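The Iltholm Letter
13 November 2022

Old tables, new tricks: a season of refinishing at the Iltholm workshop

If you've walked past the back room at Iltholm lately you'll have smelled it before you saw it: beeswax, orange oil, and that sweet dusty smell that comes off old wood when you sand it. Table season is on! We started with one wobbly kitchen table somebody's aunt was going to put out on the curb, and now there's a waiting list, and I could not be happier about it.

I've wanted to write about tables in this newsletter for ages. Chairs get all the love (there are whole museums of chairs), but a table is where you do your taxes and roll out your pie crust and play cards until one in the morning. It takes every kind of abuse and mostly just gets better looking. So this month's item is a bit of a love letter, with some practical stuff mixed in for those of you working on one at home.

Picking one up secondhand

The Dorkilmont flea market is still the best place I know for this, and it runs again in February, in the big hall so you won't freeze. Go early, wear gloves, and bring a tape measure. Bring the measurements of your front door too! I once bought a gorgeous drop-leaf that had to live on the porch for a week while we worked out how to get the legs off.

Get down on the floor and look underneath. The top will tell you how it's been treated, but the underside tells you how it was made. I like to see screws that sit in slots, so the top can move a little with the seasons. Push on a corner and watch the legs. A wobble that comes from the joints can be glued and clamped over a weekend. A wobble from a cracked leg is a bigger job, and you should knock the price down or keep walking.

Don't be scared of water rings, by the way. The white ones are usually in the finish and come out with patience. The black ones have gone down into the wood, and those are harder, though I've left a few alone and grown very fond of them.

Shapes

My big conversion this year has been to ovals. I was a rectangle person my whole life, and then we ate one long Sunday dinner at an oval and I was done for. Everybody can see everybody, you can always squeeze in one more chair, and there are no corners waiting for your hip when you carry the soup through. They suit a workroom just as well, with things spread out all over the top and your elbows somewhere comfortable. 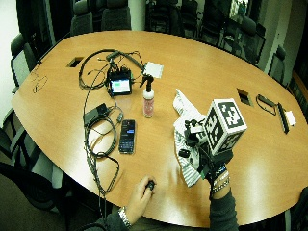

Color and finish

Most of the questions I get are about color, and most of them come down to "how do I get that warm honey brown?" With a lot of woods you can get very close with no stain at all. Wipe the bare sanded top with a rag dampened in mineral spirits and look at it in daylight. What you see while it's wet is pretty near what a clear oil will give you. If you love it, skip the stain!

If you do want stain, test it underneath first, and let the test dry overnight before you judge it. I've been using the Wirnon light walnut thinned way down, and it's lovely stuff, very forgiving, though the lid sticks something awful. Pine will go blotchy on you unless you condition it first. I learned that on a table that is now painted green.

For sanding, go with the grain, change your paper sooner than you want to, and don't go past 400. I stop well short of that on bare wood and only use the fine paper lightly between top coats. On a curved edge put the machine down and do it by hand, with the paper wrapped around a bit of old foam. You'll feel the flat spots with your fingers long before you see them.

Thin coats, please. Two thin ones will beat a thick one every time, and the thick one will still be tacky when your guests arrive. And lay your oily rags out flat outdoors to dry, never balled up in the trash. They can heat up and catch fire all by themselves.

Coming up

The next table evening is a hands-on one, with 11 places at the benches, and Nkosi Hardware on the corner is giving us a nice bundle of sandpaper and brushes to share. Bring a small piece if you can carry it (side tables, stools, a tray) and wear clothes you don't care about. Tea is on us. If you've finished a table this year, send me a before and an after, I want to see every single one.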